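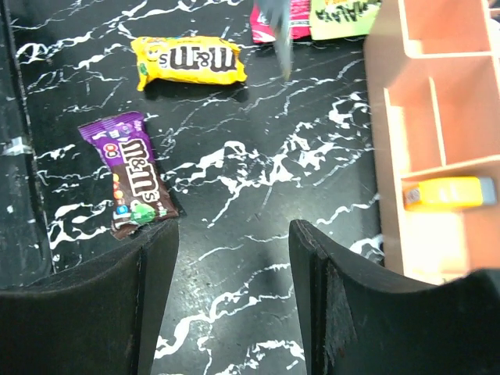

Surface Water Rule Takes Effect for Rukulberg Countertop Shops

Stone and engineered-surface fabricators in Rukulberg must capture and settle all cutting water before discharge under a rule that took effect in November. The measure applies to any shop operating a bridge saw, router or wet polisher, regardless of size.

Under the old ordinance, shops could release rinse water to the sanitary sewer after a single screen. The new limit is 300 milligrams of suspended solids per liter, measured at the last accessible point before the property line. Samples are taken during normal cutting, and shops receive no advance notice.

The city water department said slurry had reduced flow in the Pollock Street trunk line, which serves most of the industrial district. A camera inspection in spring found hardened sediment along 2311 feet of pipe. Crews cleared the worst sections over the summer, but two bends still need to be cut out and replaced.

"The material sets up much like weak mortar," said Rostam Tehrani, the department's pretreatment engineer. "Once it has hardened, jetting will take off the top layer and leave the rest."

The department lists 91 permitted fabricators in the service area. Of those, 6 have filed for extensions, which run through the end of the next billing quarter and require a signed equipment order. Shops with an extension must pump out their existing pits weekly and keep the hauling receipts on site.

Two types of treatment are accepted. A passive system uses a row of settling tanks separated by baffles, sized to hold water for at least four hours at peak flow. A closed-loop system pumps slurry through a filter press and returns the clear water to the saw. The closed-loop option needs less floor space but more maintenance – filter cloths have to be washed or swapped on a fixed schedule, and the schedule must be posted at the press.

Jusell Surfaces, which cuts kitchen and vanity tops on the east side of the district, installed a filter press ahead of the deadline. The company reported lower water use in its first full month but said the pressed cake is heavier than expected and has required a second dumpster.

Dewatered cake may go to the county landfill if it passes a paint filter test. Cake containing resin from engineered slabs must be bagged and labeled separately. Dry sweeping of slurry residue is prohibited at all sites, and floor drains inside the cutting area must be plugged or routed to treatment.

A first violation brings a written notice and a repeat sample. Later violations carry daily fines, with the amount tied to the measured solids. Permit forms are available at the water department counter until 4:30 p.m.

Last updated: November

This site uses cookies to remember your settings and measure traffic. Accept | Manage preferences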